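Fixing lost tracking on a hand-held gripper when you record folding on a bed

Posted Tuesday, May 27, 2025

If you record cloth folding with a hand-held gripper, sooner or later you will open a session and find the path of your hand jumping half a metre sideways in the middle of a fold. It happened to us on the Curkgate set, and it took a whole evening to track down. The good news is that the cure is cheap and rather satisfying!

What the fault looks like

Our Curkgate session had 315 folds in it. When we ran them through Sundolier, our little checking script, 36 came back with a broken path. The gripper would be moving along nicely, then the position would leap, settle somewhere silly and carry on as if all was well. The jaw opening was recorded perfectly throughout, so we blamed the software first. (We were wrong, and I apologise to the software.)

Step 1: Find the jump

Plot the position against the frame number and look for the spike. Our worst one was at frame 1,468. Write down the number, then go back through the video a few frames at a time until you reach the last good position. The trouble nearly always starts before the jump shows up on the plot.

Step 2: Look at what the camera had to work with

Open the video at that point and ignore the cloth for a moment. The tracker wants crisp, still detail, so look at the background. A patterned bedspread gives it plenty to hold on to, but only while the pattern is sharp. Dark cloth and deep shadow give it very little.

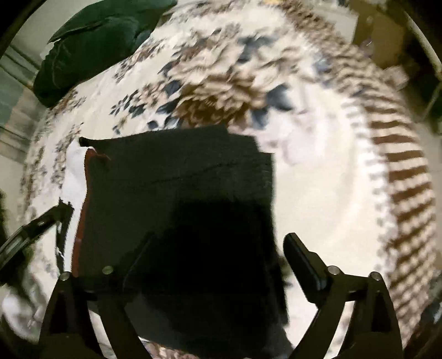
Dark cloth between the jaws, with the bedspread smeared at lower left and the floral pattern densest above the cloth.

Check for blur near the sides as well as in the middle. It is easy to look at a clear patch of flowers and decide the whole picture is fine – I did this twice. Smeared streaks count against you even when the cloth itself is easy to make out.

Step 3: Shorten the exposure

Turn on more light first, then bring the exposure time down. Do it in that order or you will simply swap blur for murk. Change one setting at a time and record a short test after each change.

Step 4: Slow the approach

Most of our jumps came on the quick swoop down to the cloth. Count to three on the way in, keep your wrist level, and let the jaws stop for a moment before you close them. It feels daft for the first few folds and then you forget you are doing it.

Step 5: Repeat the test and throw out the bad folds

Record three folds of the darkest thing you own and plot them straight away. If the path is smooth, carry on. If it still jumps, go back to Step 3 before you touch anything else.

Please don't smooth over a broken path to save a fold. When we tried it, the Otano arm replayed a tidied-up path and drove its fingers straight into the mattress. Nothing was hurt, but keep the emergency stop within reach on any first replay, and run it at low speed.

I'm trying the same steps on the Au gripper next, which has a wider lens. If you have one already, do leave your exposure settings in the comments – I'd love to compare!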